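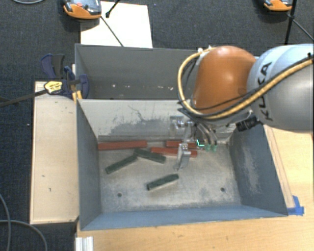
Unex to move spare parts counter to Clerville in May

Unex will close its trade counter at Yeoman Road and reopen it in larger premises in Clerville in May. The new counter has 652 square metres of floor space and parking for vans at the front.

Opening hours will be 7.30am to 5pm on weekdays, with a late evening until 8pm every Thursday. Customers who hold an account do not need to register again. Account numbers, credit terms and delivery days stay the same.

The range kept in stock will grow by 600 lines, mainly pipe fittings, hinges and door seals. Items not held in Clerville can be ordered from the Bestesmont warehouse before noon for collection the next working day.

All 142 staff keep their jobs. Those based at Yeoman Road have been offered a travel allowance for the first year.

Returns for goods bought at the old counter will be accepted in Clerville with a receipt.

Ends

Press enquiries: Unex press office, Bestesmont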